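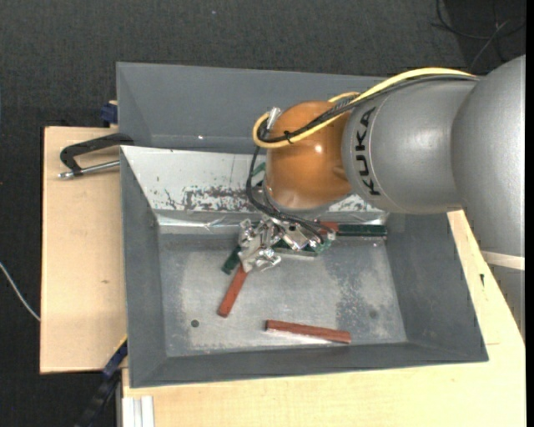
October, bin cell, started 08:40

Carrying on from yesterday's list. The job is to get the bin cell back to where it runs a full batch without someone standing over it. Faults up to now have been of two kinds: the gripper signal dropping out when the wrist turns, and bars left lying along the walls because the cell thinks the bin is somewhere it isn't.

Clamps first. Took the load off each one and did them up again by hand, working round the bin so it didn't creep. The C-clamp on the left board had gone slack. I could move the rim with my thumb, and that will be most of the position error on that side. Cleaned the thread and put a drop of oil on it. Whoever changes the bin next, please do the clamps up with the bin pushed back, then check them again after the first batch. The wood gives a little and they need a second nip.

Re-taught the bin corners afterwards. The old values were out by 3 mm at the front left and 2 mm at the rear right, so the bin had turned slightly as well as shifted. Saved as Moffat bin, program 1631. The old one is still on the controller with "old" on the end of the name. Don't run it.

09:50

Cables at the wrist. Evander's note from the last shift said the signal dropped when the last axis went past its halfway point and came back when it returned. I jogged it slowly with the cover signal up on the pendant and got the same thing on the second try. It is the black bundle, where it was tied too tight to the yellow cable. With no slack there, the thin cables pull at the gripper end every time the wrist goes over.

Cut the tie, gave the bundle more length in the hanging part and put one new tie on, done up just enough to hold. Left the loop in the yellow cable as it was. It looks untidy but it needs that length for the full turn, and the last time I tidied it we were replacing the cable a fortnight later. Jogged the wrist end to end 12 times at low speed with no dropout, then the same at working speed. Also fine.

The silver connector by the loop was finger tight. Backed it off, looked at the pins (clean, none bent), and did it up properly. I put a pen line across the collar and the body so we can see if it works loose again.

10:45 tea, and a phone call with Garovo about the spare finger set. They have one pair on the shelf and can send it this week. Order placed on the Ema account. Ask for the order number before anyone chases it.

11:10

Gripper. Wiped it down, checked the small screws with the driver, and two on the left side took a bit of turning. Threadlock on those. Fingers open and close evenly with nothing in them. On a bar they close a shade later on one side, but it was like that when we got it from Werkana and it has never cost us a pick.

Bin. The lining on the rear slope is getting worse. It is scuffed and peeling, and I think the scanner is reading the dark patch as an object now and then. Twice this morning it offered a pick point on the back slope with no bar anywhere near it. Masked that area out in the vision settings for the time being. The mask costs us any bar that comes to rest leaning on the slope, so it isn't a proper fix. Proper fix is to strip the panel and cover it again in something matt. The wrinkled silver strip along the bottom edge of it should come off at the same time, as it throws reflections.

The floor of the bin is bare metal and also shiny in places. Reds near the front wall show a reflection under them and the height comes out low. I have raised the minimum height limit slightly so the fingers can't be sent into the floor. Tried matt spray on a scrap offcut and it rubbed off with a thumb, so not that brand.

13:30

Test batch with mixed red and green bars. Results:

Reds in the open: all picked.
Greens in the open: picked, a few on the second attempt.
Anything lying tight against the rear edge of the floor: poor. The gripper body comes close to the slope before the fingers are down.
Tangled pieces at the back: it went in, lifted one and dragged its neighbour. Dropped both back in the bin, no harm done.

For the rear edge I tried tilting the approach towards the front of the bin. It gets the fingers in but brings the hanging cables nearer the left wall. Ran it at low speed and watched them, and they cleared, but I wouldn't leave it overnight until someone else has had a look. Tilt is switched off in the saved program.

The dark greens are a lighting matter, I think. Against the dark side walls they more or less vanish from the scan. Longer exposure helped the greens and made the reds flare. Left it at the original setting.

15:20

Stopped there. Arm parked, air off, pendant back on its hook.

To do:
Check the clamps before first run tomorrow
Look at the pen line on the connector
Strip and re-cover rear panel, ask in stores for matt sheet
Evander to look at the tilted approach with me
Fit Garovo fingers when they come, keep the old pair as spares
Delete the old bin program once the new one has done a week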